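Monthly Walk-Round for Shared Buildings: Checklist with Comments
Grirnbridge Arts and Work Center, ground floor and annex
Month: July
Overall result: pass, with 2 items to put right before the next visit

A few words before the list. Many of you have moved in since the spring, so I have written rather more under each heading than the form strictly asks for. I would much sooner you read a long comment over a cup of coffee than puzzle over a short one. Everybody was very kind about letting me in, and the walk-round took most of Friday morning.

1. WAYS OUT

Main entrance doors open fully and close by themselves: YES
Rear exit opens without a key from the inside: YES
Hallways clear from wall to wall: NO
Comment: The long hallway by the Khalaf Bakery store room had flour sacks stacked along one side again. I know deliveries come early and there is never a good moment to shift them, but that hallway is the way out for everyone in the annex, and people carrying things need the whole width. Please move them into the store room by the end of the day. The rear exit is much easier to push now that the new hinge is in – thank you to whoever oiled it as well.

Exit signs lit: YES
Comment: All fine, and the one above the stairs has finally stopped flickering.

2. FIRE EQUIPMENT

Extinguishers on their hooks, pins and seals in place: YES
Gauges in the green: YES
Tags signed for this month: YES
Comment: There are 16 extinguishers on the plan and I found all of them, including the one in the kiln room that had wandered off in May. If you borrow a hook for your coat, please find another home for it.

Alarm panel showing normal: YES
Weekly bell test written in the book: YES
Comment: The handwriting is getting harder to read. A simple time and initials will do nicely.

3. ELECTRICAL

Panel door closed, nothing stored in front: YES
Cords free of cuts, tape and pinches: NO
Comment: The floor fan in the Skalter Upholstery workshop has tape around the cord close to the plug. It may well run perfectly, but tape is a bandage and the cord wants replacing. Please leave the fan unplugged until then. I did not see any power strips plugged into other power strips, and that is a real improvement on the winter, when I found a chain of them running behind the sofas.

Outlet covers whole: YES

4. WORK SURFACES AND STORAGE

Tabletops sound and level: YES
Small parts kept in bins when not in use: YES
Heavy items on lower shelves: YES
Shelves fixed to the wall where taller than a person: YES
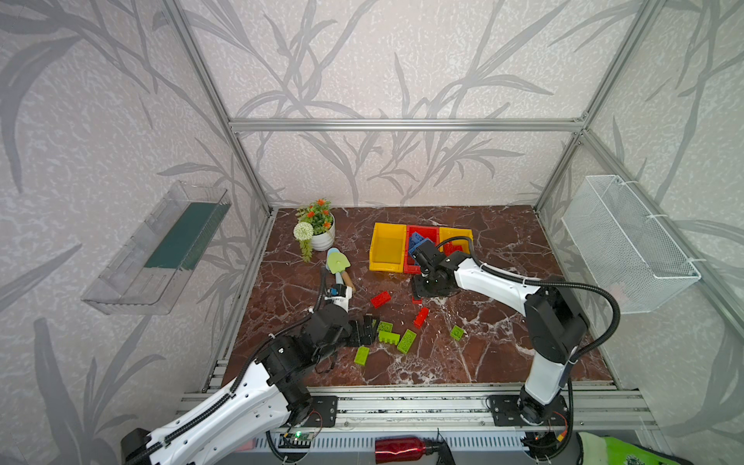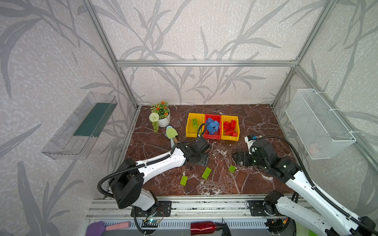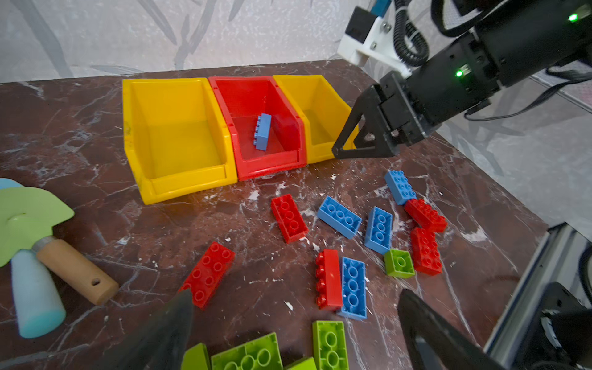 Dark red-brown marble-pattern tabletop. Open bins at the second and third views.

Comment: Storage is good throughout the building. My one wish is for labels on the upper shelves in the annex, where I opened three boxes looking for the first aid refills and found ribbon in every one of them. The tall rack by the sink is rated for 200 pounds a shelf and is well inside that, so please don't worry about the creak. I leaned on it quite hard and it didn't budge.

5. FLOORS AND STAIRS

Floors dry and free of loose mats: YES
Stair treads and handrails firm: YES
Lighting on stairs works from both switches: YES
Comment: The mat inside the front door curls at one corner when the weather is damp. It was lying flat for my visit, so it passes, but do give it a press with your foot as you go by. The bulbs on the lower landing have been changed for brighter ones, and what a difference they make! I could read my own form without holding it up to the window.

6. FIRST AID AND WASHING

Kit stocked and in date: YES
Eye wash bottle sealed: YES
Soap and towels at every sink: YES
Comment: The Zekum kit by the kitchen has been topped up with small bandages, which always go first. If you use something, jot it on the card inside the lid – nobody will ask how you cut yourself.

TO PUT RIGHT

Hallway: flour sacks moved, width kept clear. Today, please.
Workshop fan: new cord fitted or fan thrown out. Before the next visit.

The full form is kept in the red folder in the office, locker 52, and you are welcome to read it any time before 5 p.m. I will be back in August with the same clipboard, and I'd be glad to hear about anything that worries you before then.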